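Bastbridge laundry-folding evening fills up, to general surprise

BASTBRIDGE – There are towns that get a film festival in February. Bastbridge has a folding night.

The session, held in the back room of the Telley building on Harms Street, was announced with a single sheet of paper in the front window and a line in the town newsletter between the notice on storm drains and the notice on the other storm drains. It promised two hours on "what to do with the cloth you already own." Every place was taken before lunch the next day, and a waiting list was started on the back of the sheet of paper.

The idea came out of last fall's household survey, which the town sends to every address and which most addresses use to level a table. This time 958 came back. Buried on page four, after the questions about parking, was one asking which household job people put off the longest. Cleaning the oven was widely expected to win. It finished a distant second. The winner, with 574 votes, was putting away clean laundry.

Washing it was fine, people wrote. Drying it was fine. It was the part where a clean thing has to become a flat thing and then go into a drawer that seemed to defeat a majority of those who answered. Several respondents admitted that they dress from the basket all week. One wrote that the basket "is the drawer now" and asked whether this was allowed.

It is allowed. But the Telley building had a free evening, and so the town decided to try some help.

The method on offer is a plain one, and it begins with the basket, which is to go on the table and stay there. Not on the bed, where it gets moved to the floor at bedtime, and not on the floor, where it gets visited by the dog. One basket, one table, and nothing else within reach. Cloths come out one at a time, get shaken, get laid flat and get folded before the next one is touched. 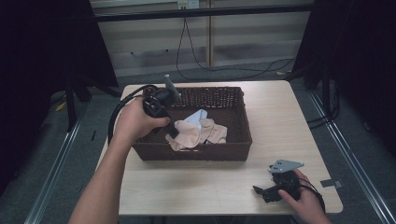 The one-at-a-time rule caused more argument than anything else all evening. A large party in the room favors tipping the whole basket out and sorting by color first, on the grounds that you can then see what you're dealing with. The opposing party says that seeing what you're dealing with is exactly how a person ends up watching television instead. The disagreement was still going in the parking lot at 9 p.m., and at least one married couple is understood to have driven home on opposite sides of it.

Beige, for the record, is a problem for the sorters. A household that buys its cloths in beige has done all its sorting at the store.

There was also a short talk on the history of the subject, which drew on a housekeeping ledger from 1797 kept in the Bastbridge town collection. Its author, who ran a boarding house near the old ferry landing, recorded her linen in a slanting hand and with very little patience. "Cloths again in a heap," reads one entry. The next entry reads, "Heap." The audience found this a comfort.

The practical part went faster than planned. A small cloth is folded in half, then in half again, with the fold turned toward you so that a stack can be lifted without shedding its bottom layer. Anything too worn to bother folding goes in the rag bag, and no speeches are to be made over it. The loudest applause of the night went to the suggestion that washcloths need no folding whatsoever and can be dropped in a bin like potatoes.

Then there is the matter of the table. People were told to start with a clear stretch of it in front of them, wide enough for one cloth opened out, and to push the basket back until it stops being in the way. This turned out to be the hard part for many of those present, whose tables at home currently hold mail, a printer, somebody's science project and, in one confessed case, a different basket.

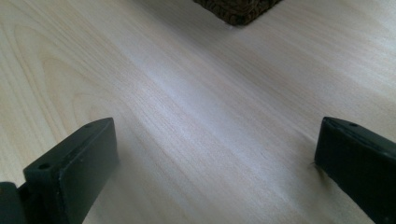
Room to fold: clear wood up front, with the dark, rough-textured item kept at the far end.

The Wustent Hardware store, which sells baskets, reports that it sold out of its larger size the following morning. This was not the intention. The advice given was to use a smaller basket, on the theory that a small one has to be emptied and a big one just gets deeper. The store says it passed this along to customers, who thanked it and bought the big one.

A second session has been set for next month in the same room, with the same tables. It will cover fitted sheets. The town has asked that those attending bring one fitted sheet each, clean, and has warned that the evening may run long. Residents who signed up for the first session and did not come are asked to say so if they don't plan to come to this one either, as the waiting list has now reached the bottom of the paper and started up the side.

A proposal to add a third evening on socks was raised from the floor and put off until everyone felt stronger.

Doors open at 6:30 p.m. at the Telley building, Harms Street entrance. Admission is free. Coffee is provided, and is to be kept off the folding tables.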